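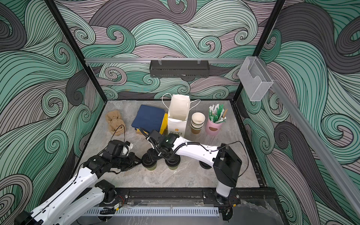
Page 4 – Issue 2

Section 2. Hanging Patterned Wallpaper in Small Rooms

2.1 Before you begin

Read this section in full before opening any rolls. Check that all rolls carry the same batch number. Plirau will not exchange a roll once it has been cut.

2.2 Preparing the wall

1. Turn off the power to the room and remove switch plates and outlet covers.
2. Take down shelves, hooks and rails. Fill the holes and sand them level.
3. Wash the wall with clean water and let it dry overnight.
4. Apply one coat of Plirau primer. Do not thin it.

NOTE: Large curved designs show errors at the seams more clearly than small ones. Lay the first two strips side by side on the floor and match them before cutting.

2.3 Hanging the first strip

1. Draw a plumb line on the back wall. Do not use a corner as a guide, as few corners are straight.
2. Cut the strip 4 inches longer than the height of the wall.
3. Paste the wall – not the paper – slightly beyond the width of the strip.
4. Set the strip against the line and smooth it from the center outward.
5. Trim the top and bottom with a new blade.

CAUTION: Keep the power off until the paste is fully dry. Paste must not enter an outlet box.

2.4 Refitting rails and baskets

Wait until the paper is dry to the touch at every seam. Drill through the paper at low speed, using the original fixing points where possible.

For corners and side walls, see Section 3.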